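Why did the robot miss the lid?

Some robots learn by copying people. A person holds two grippers, does a job many times, and the robot studies it. At Samance, the job was to open and close a box of small supplies.

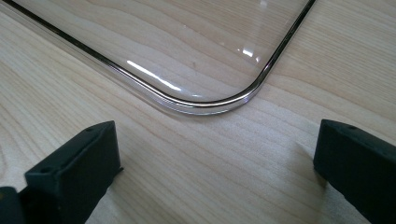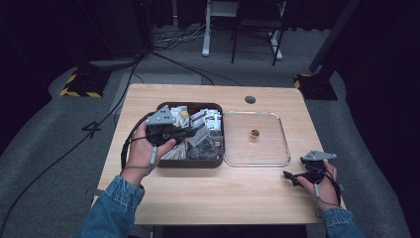
The robot at Samance had practised 400 times, and still it made one strange mistake. It closed its fingers too early and caught only air. Then it tried again, and it pushed the box to the side. Tharushi Chowdhury, an engineer, had to press the stop button. She looked for a broken motor, but all the motors were good. The problem was the seeing. Clear plastic lets the light pass, so a camera sees the wood of the table through it, and only the shiny rim shows where the plastic ends. When the lamps are bright, there are also white reflections, and the robot can take them for an edge.

How did she repair it? She put softer lamps, and she taught the robot to move slowly for the last 30 millimetres.

You can try it at home. Put a clear plastic lid on a table and close one eye. Can you say exactly where the rim is? Do not use glass, please, it can break.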